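Two arm shirt folding, table surface lifting and sleeve fold drifting
Home and Shared Shop Builds > Arms and Grippers

romel_bench
Posted Tue 31 December

Continuing from my July thread, which got locked. Same build, two arms over one table at the shared shop on Endon Street, folding shirts. The code is still the planner Ketsara Hemmin wrote for us. I do the hardware side.

The first sleeve goes in fine. After that the results wander. Out of the last 18 runs I kept 2 that I would call a proper fold. On the rest the second sleeve ends up too high or the body twists when the arm pulls on it.

I have two suspects. One is the table covering. It is brown paper with blue tape lines for a grid, and it has started to ripple. The other is cable drag at the wrist.

Table from the head camera, then the covering and its edge from a wrist camera: 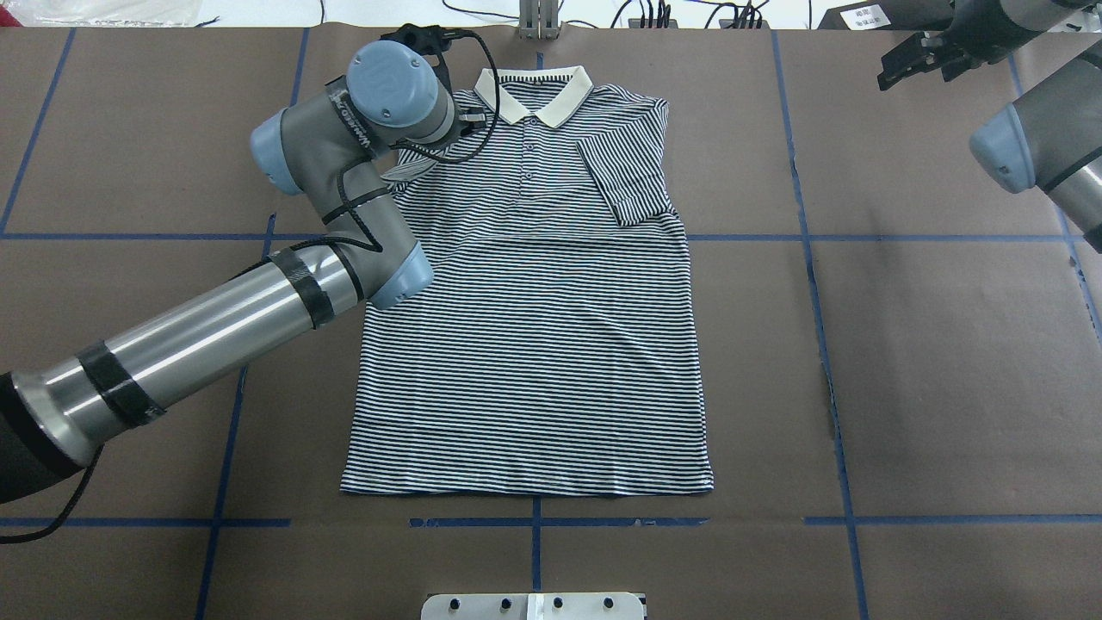
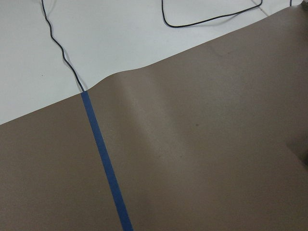

Gripper force is at the same setting I used in July. I have not changed the fingers. The head camera was calibrated again after I moved the stand, and the error came out fine on the checkerboard, but the checkerboard is a stiff board and the paper is not.

What do people use for a surface? I would like to keep the grid because it is how I place the shirt by hand at the start of each run.

Bundus
Replied

It's the paper. You are telling the arm the table is a plane and it isn't one. A ripple a few millimeters high is enough for the fingertips to pinch paper along with the cloth, and then you are dragging the whole sheet. Get rid of it and put down a thin cutting mat or a piece of felt glued to hardboard.

boonyarit_k
Replied

I don't agree that it's only the paper. I ran on wrinkled paper for months and my folds were repeatable. They were bad, but bad the same way every time. Yours are going off in different directions, and that sounds like cable drag to me. You have loops hanging off the wrist of that left arm and tape only on the forearm. When the wrist turns, the loops pull, and how hard they pull depends on how they happened to settle on the last move.

Put a strain relief at the wrist and one more at the elbow. Leave enough slack for full rotation and no more.

Bundus
Replied

Cable drag on an arm that size is nothing. The joints are position controlled. It will push through a couple of loose wires.

boonyarit_k
Replied

The arm will, sure. The cable catching on a collar won't show up in joint error at all, and it will move the shirt. Mine did exactly that with a button placket and I lost a weekend to it.

romel_bench
Replied

Both fair. I can test the cables without buying anything, so I'll start there.

On felt, I tried it before the paper. The polo grabs it and won't slide, and the second half of the fold needs the body to slide a little. Paper is good for that.

endon_dave
Replied

Keep the paper and fasten it down better. Tape along the lines only holds it along the lines. I use spray adhesive on the board, lay the paper from one side and work it across with a wallpaper brush. It stays flat until the humidity changes. Peel and redo when it gets ugly. A 200 sheet pad of big craft paper is cheaper than any mat and you can throw the top one away.

Also take the wires off the back of the table. Run them over the edge and underneath. If one of them gets tugged it can take the paper with it.

Bundus
Replied

Spray glue on a shared shop table. Good luck with that.

endon_dave
Replied

On the board. The board sits on the table.

romel_bench
Replied

I have a sheet of hardboard that would fit between the mounts. Taking the covering up means doing the whole grid again, so I'd want the cables sorted first.

Plan is one change at a time. Cables tied in at the wrist and elbow, 18 runs. Then the glued paper on hardboard, another 18 with the same shirt placed on the same lines. Ketsara wants the grasp height logged on every pick, so that goes in before any of it.

boonyarit_k
Replied

Log wrist angle too. If the bad ones cluster at one end of the rotation you have your answer.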